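Moving the planner off the main loop

I have spent most of November on the planner for the two-arm snack table, and it is now in a state where I can write it up.

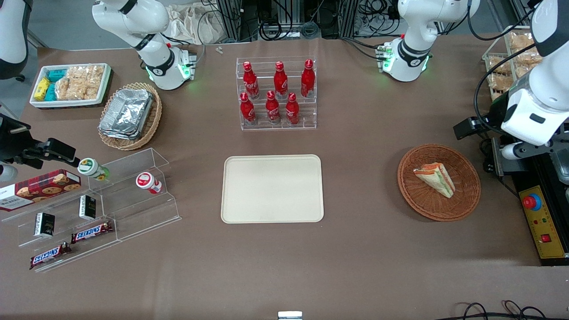

The old version ran everything in one process. The camera node handed over a list of items, the planner chose an arm and a path, and the controller waited for the answer. If the planner was slow, both arms stopped. With a short list of items you hardly noticed. Once we put the bottle rack and the stepped shelf on the table together it became a nuisance, as the planner had far more to avoid on the way to the tray.

The new version splits this in 2. The controller keeps its own loop and always has a safe path to finish. The planner works in a separate process and posts a new path when it has one. I called the message layer Whitelaw, after the street I used to live on. It is small, and most of it is error handling.

Choosing the arm was the other job. We used to go by distance alone, so anything near the middle could flip from one arm to the other between updates. Anitha Kartha suggested adding a cost for changing your mind. I set it by hand and it has stayed where I put it.

I replayed 248 saved requests through both versions. The old planner hit its 3000 ms limit often enough to be annoying. The new one still hits it on awkward reaches into the wicker baskets, where the rim gets treated as a solid block. Muireann Ó Briain is looking at a better shape for those.

The clear plastic is still a problem. The depth data for the acrylic is full of holes, so for now I load the rack and the shelf as fixed models and someone has to line them up. The ticket for that is 1768 if you work on this with us. I would like to get it done before I touch the grasp code again.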